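Plidus Community Help
Search the forum Go Advanced search

Pushing policy stalls between clusters after upgrade to asynchronous inference

filali_bench
Posted November 13, 2025

I have a tabletop pushing setup with a single rod as the tool, controlled in x and y only, z held constant by the low-level controller. The task is language-conditioned: sort shape blocks by colour, move one cluster next to another, and so on. The policy outputs a 2D displacement which Orano converts to a Cartesian setpoint.

With synchronous inference everything was slow but correct. I have now moved inference to its own process and the tool stops in open space between two groups of blocks, oscillates by a few millimetres and stays there until the episode times out at 600 steps. It happens in 77 episodes out of 4000. The typical layout is one group of blue and green blocks and one group of red and yellow blocks, each packed tightly.

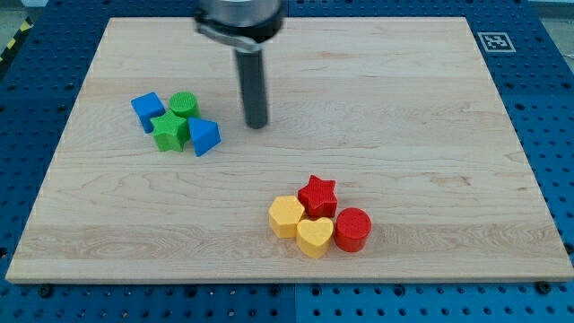 filali_bench
Member, manipulation software

The logs show no dropped frames. Setpoint and measured position agree to within the usual tolerance, so I do not think the controller is at fault. The instruction in most of the failed episodes is of the form "push the red star away from the yellow heart". I have tried a larger action scale, which only makes the oscillation wider. Is this a perception problem or a timing one?

zirkorlow_dev
Moderator

Timing, most likely. In asynchronous mode the policy sees an image taken at time t, but the action is applied one or two control periods later. If the action is a displacement relative to the measured pose at execution, the delay is added to the loop and you get a limit cycle wherever the policy changes direction. Open space between two groups is a common place for that, as the policy has two plausible approach directions there.

Check these first:

1. Which pose the displacement is added to. It should be the pose recorded with the image, and the bridge should pass both under the same timestamp. Set pose_reference to "observation" in the bridge config. The default changed in the May release.
2. Whether the image queue has depth one. A deeper queue gives you old images without any dropped frames appearing in the log.
3. Whether the filter on the setpoint is still enabled. It was tuned for the synchronous rate and adds lag of its own.

Replay one failed episode offline with the images in order. If the recorded actions alternate in sign along one axis with a fixed period, it is the delay. If they are close to zero, look at the model instead.

okto_r
Member

had the same thing, retraining fixed it. more data with the tool starting away from the blocks

filali_bench
Original poster

The queue depth was already one. The pose reference was set to "execution". I changed it and replayed episode 1576, where the y action did alternate with a period of four steps. After the change the same start layout runs to completion on the arm. I have not repeated the full set, and the setpoint filter is still on – I will test that separately.

zirkorlow_dev
Moderator

Keep the replay script and run it again after you remove the filter. The two effects have similar periods and are easy to confuse. Retraining may hide the delay without removing it, so I would leave that until the timestamps are right.

Contact the moderators | Copyright Plidus Community | Back to top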